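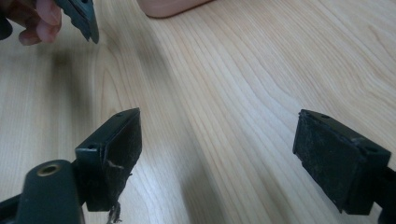

Drulholm Community Orchard Association
Minutes of the November general meeting

Present: Edeltraud Wyss (chair), Obaidul Khan, Minttu Huttunen, Wulan Hidayat, and members as signed in the attendance book.
Apologies: Leonie Lüthi, who sent written notes on items 4 and 6.
Minutes taken by: Wulan Hidayat

The meeting opened at 7:05 p.m.

1. Minutes of the last meeting
Approved with one correction. Under "Fencing," the gate to be replaced is the lower gate on Widmer Lane. The upper gate was repaired in the spring and is fine.

2. Matters arising
The water company has confirmed that the standpipe will be shut off for the winter. Obaidul will drain the line and bring the hoses into the shed. The lock on the shed is still sticking. Minttu has a can of graphite and will try that first. If it does not help, we buy a new lock.

The letter to the county about the drainage ditch has been sent. No reply yet.

3. Money
Obaidul reported a balance of $2824. The insurance renewal has been paid out of that. The juice sale brought in less than last year, mainly because the early apples dropped in the wind and could not be sold. Two plot fees are still outstanding and he has written to both members.

A member asked whether the plot fee would go up. Edeltraud said there was no plan to raise it this coming season. It stays at $32.

Report accepted.

4. Pruning
The winter pruning will start with the old rows along the north wall. Leonie's note asks that nobody cut the two big cooking apples hard, as they were cut hard last winter and put on a lot of water shoots. She would like only the crossing branches and dead wood taken out. Agreed.

Minttu asked that people clean their saws between trees. There was canker on several trees at the bottom of the slope and it should not be carried up the hill. Spray bottles and rags will be left in the shed, on the shelf inside the door.

There was a long discussion about what to do with the prunings. Burning is not allowed on the site under the lease. Renting a chipper was suggested, and Wulan will get a price. Until then, prunings go in the pile behind the compost bays, with the thick ends all facing the same way. Last year's pile took most of a morning to pull apart.

5. New trees
We have space for 20 young trees in the cleared ground where the plums were. Edeltraud passed around the nursery list. Members spoke in favor of more late-keeping apples and a few pears. One member wanted plums again. Minttu said the ground had honey fungus in one corner and she would not put plums back there. It was agreed to leave that corner in grass for now.

The order will be apples and pears only, bare root, on medium stocks. Edeltraud will place it before the end of the month. Stakes and ties are to be ordered at the same time. The rabbit guards in the shed can be used again once they have been sorted and the split ones thrown out.

6. Cider press
The press needs a new screw and the tub has a cracked stave. Volix, who supplied it, no longer make the screw but can have one turned. Leonie's note says a machine shop in Drurnus could do the same job and that we should get both quotes before deciding. Obaidul moved that we do so and spend nothing until the next meeting. Seconded by Minttu. Carried, with one against.

The member voting against asked for it to be recorded that he thinks the press should be replaced outright. Edeltraud said a new press of the same size would cost $3000, which is more than we have. Applying for a grant was raised, and he offered to look into which ones are open to us. He will report back.

7. School visits
The school has asked to bring a class again for blossom time and for picking. The spring visit went well apart from the parking. Wulan will ask the school to use the church lot and walk the children down the lane. We need two members on site for each visit. Names to Wulan, please.

8. Any other business
Dogs: There have been complaints again about dogs off the leash. A new sign will go on the lower gate when it is replaced.

Bees: The hives have been moved back from the path. The beekeeper asks that people do not mow in front of them.

Key list: Several keys are not accounted for. Anyone holding a shed key should tell Edeltraud, even if they think they are already on the list.

Ladders: The long ladder has a loose rung and has been tied up with red tape. Do not use it.

9. Next meeting
Same room, 7 p.m., after the new year. Edeltraud will send out the date. Items for the agenda should reach Wulan a week ahead.

The meeting closed at 8:50 p.m.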